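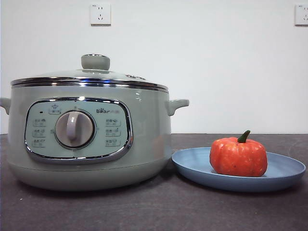 Chapter 9
Choosing a Tabletop Manipulation Kit

Most readers of this book will not build an arm from parts. They will buy one as a kit, or lease one as part of a service, and the decision is usually made in a week by someone who has never used the product. This chapter covers how to read an offer for a tabletop kit and how to test the kit before the return period ends.

By the end of the chapter you should be able to:
list the parts a complete kit must contain
compare two offers that describe their grippers in different terms
plan a first-day acceptance test using ordinary kitchen objects
decide when a service contract is worth paying for

9.1 What is in the box

A kit of the kind discussed in this chapter has an arm, a gripper, at least one camera, a controller, and software. Sellers do not all mean the same thing by "complete." The Nevell kit comes with a two-finger gripper and a wrist camera already mounted. The Tosar kit lists the wrist camera as an option, and the mounting bracket is a separate line on the order form. A buyer who compares only the two base prices will get the wrong answer.

Read the parts list before the brochure. Check that the power supply suits your building, that the mounting plate fits your table, and that spare fingertips can be ordered on their own. Fingertips wear out sooner than any other part of a kit in daily use.

9.2 The gripper and the wrist camera

Two-finger grippers are sold by opening width and by grip force. Both numbers matter, but neither tells you how the fingers will behave next to a smooth, curved object.

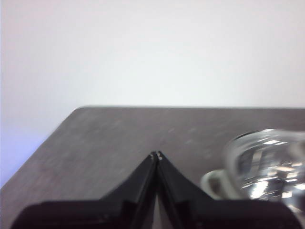
Clear glass is a hard case for most kits. Its outline changes with the light, and software that finds a bowl or a box with no trouble may place the edge of a mug in the wrong spot. A handle gives the fingers something narrow to close on, but only if the arm can approach it at a useful angle. Ask the seller whether glass was part of their own testing, and ask to see the failed attempts along with the good ones.

The wrist camera has its own limits. It sees the fingertips well and the rest of the table poorly, and the fingers themselves block part of the view. For this reason many kits pair it with a fixed camera beside or above the table. When you compare offers, find out whether the software can use both views at once. With the Tosar kit, the second view needs a paid license.

9.3 Cycle life and service terms

Schumacher, which resells both kits, quotes a gripper life of 1000 hours before the first inspection. The Norwood service plan covers 252 working days and replaces a failed gripper by courier. Neither figure can be used until you know how many hours a day your arm will run. Work that out first, using your own schedule, and then return to the contract.

Look also for what a plan leaves out. Cables, fingertips, and damage from spilled liquid are common exclusions. A kitchen bench is a likely place for all three.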